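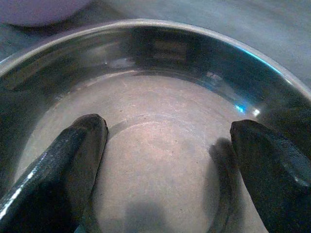 The inside of a steel bowl. Look for the blurry shapes in the shiny wall.

Why does a metal bowl make such a strange mirror?
Written for young readers by Revathi Pillai

Have you ever put your face over an empty steel bowl? Try it before breakfast. You will see something, but it will not be the face you know from the bathroom mirror. Maybe your nose is very wide. Maybe your forehead has gone away and the ceiling has come in its place.

My nephew asked me why the bowl is "bad at being a mirror". I think it is a very good question, so I will try to answer it.

Light bounces like a ball

To see any thing, your eye must catch light that comes from it. Light travels in straight lines. When it hits something smooth and hard, it bounces off, a little bit like a ball bounces off the floor.

A bathroom mirror is flat. All the light from your face bounces off it in good order. The light from your chin stays below the light from your nose, and your eye gets a tidy picture.

The wall of a bowl is curved. One part of it leans this way and the next part leans a bit more. The light from your chin may be sent to one side and the light from your ear to the other side. Your eye still gets a picture, but it is stretched and squeezed. A window can look like a thin banana. A dark cupboard can become a smudge with stripes.

Why the rim shines so much

The rim of a bowl is round and polished. Because it bends all the way, there is nearly always some piece of it that is pointing the right way to send the lamp light into your eye. We see this as a bright band. If you move your head, the bright part moves too. It follows you around the bowl!

Sometimes the light on the metal has a colour, for example blue. Steel is grey, so where does the blue come from? It comes from the light or from something near the bowl. Metal borrows the colours of its neighbours.

Why the bottom is dull

Now look at the flat bottom. In many bowls it does not shine like the wall. Spoons and forks have rubbed there, and sometimes the factory has brushed the metal on purpose. If you look from very close, you will find small scratches and specks. Each scratch is like a tiny hill and a tiny valley. The light hits them and goes off in every direction, so the picture is lost. Only a soft, pale colour is left.

Scientists call this "scattered" light. Paper scatters light, and so does a wooden door. This is why you can't see your face in a door.

A hunt for shiny and dull

You do not need a laboratory for this. A kitchen is enough, and the best place to begin is the table where the kitchen things are standing.

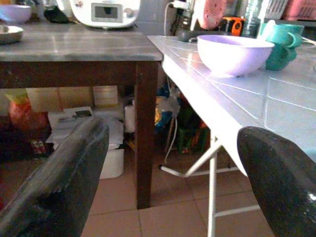 Take a piece of paper and make two lists, one for shiny things and one for dull things. Start with the bowls. A metal bowl and a plastic bowl can have nearly the same shape, but they treat the light in different ways. Plastic often gives back a small white spot from the lamp and keeps its own colour everywhere else. The metal shows you much more of the room.

Then look at the table tops. A smooth top with a marble pattern can have a streak of light lying across it. Put your eye low, almost at the height of the table, and the streak will probably get longer and brighter. Most surfaces act more like mirrors when we look at them from the side. Look at the floor tiles too. Cloth goes in the dull list almost every time. (Satin is a difficult one. I leave it for you to decide.)

Please ask a grown-up before you touch any kitchen machine. For this hunt, looking is enough.

One more thing to try

You need a shiny spoon. Hold it up and look into the hollow side, the side for the soup. You are upside down! Now turn the spoon around and look at the back. You are standing up again, but you are very small.

My friend Eifion Gethin tried this with 6 children in his reading club, and one girl asked if a bowl can turn her upside down also. It can, if the bowl is deep and round and you look from far enough away. In a shallow bowl with a flat bottom it is harder, and you may only get a piece of yourself near the side.

Words to remember

Reflection: light that bounces off a surface.
Scatter: to send light off in many directions.
Concave: curved inward, like the inside of a bowl.
Convex: curved outward, like the back of a spoon.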